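Search this site Search Help Go

Moving membership from one lodge to another when the first one is closing

Posted by Percy Zapata

Good evening to all. I am a member of a small fraternal lodge in Zistongate, number 843 on the roll. In March we received a letter that our lodge will give back its charter, because we are now too few to fill the chairs. I would like to continue in Yupanqui, where my daughter lives, but it is under a different grand lodge. Must I ask for a demit before the closing, or can I wait? Also, I paid my dues for the full year and I do not know if this money follows me.

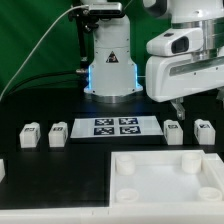
Arm and camera on the black table

nulden_west

Ask for the demit now, while your secretary still has the books and the seal. After the charter is returned, the records go to the grand secretary's office, and you must write there instead. In my case the answer took 37 days, and I had to send my dues card two times. It is not difficult, only slow.

About the money – each jurisdiction has its own rule. Mine did not return anything, but the new lodge asked me only for the remaining part of the year. Speak with the secretary in Yupanqui before you pay.

trestle2264

just go visit the new lodge, they will sort it out 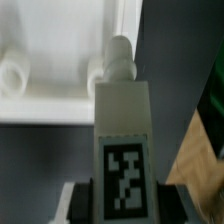 Gripper holding a white block

Old Trindow member

I do not agree fully with the answer above. A visit is a good idea, but a visit does not move your membership. You also need to know if the two grand lodges recognize each other. If they do, you bring the demit and a petition, and the lodge votes on you as an affiliate. If they do not, you may have to begin again from the first degree, and this happened to a friend of mine.

Please check also if your present grand lodge puts the members of a closed lodge into another lodge automatically. Ours did this, and I was sent to Trindow without asking for it. I stayed there, so for me it was fine – but dues were counted from the first day.

Related topics
Lost dues card, who makes a new one?
Can I belong to two lodges in different states?
What happens to the lodge furniture after a merger
Years of service and the 50-year pin

Last updated: March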